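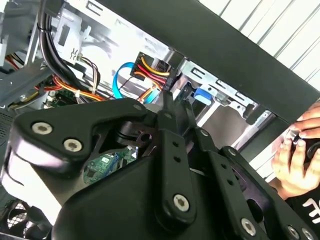 Pollo replied that the beeps almost always mean memory, so reseat that first and leave the graphics card alone.

Ticket 3561 – desktop won't boot, 6 beeps, no picture

Tried it! Pulled both sticks, wiped the contacts, pushed them back until the clips snapped. Booted first time – so happy! Ran the memory test for 10 passes, zero errors. Also moved the black cable bundle off the fan while the side was open. Much quieter now, love it.

Status: solved

3 comments · 6 shares

Related tickets
Flarneo case fan rattle
Himville office PC clock resets

Last updated 2022-02-27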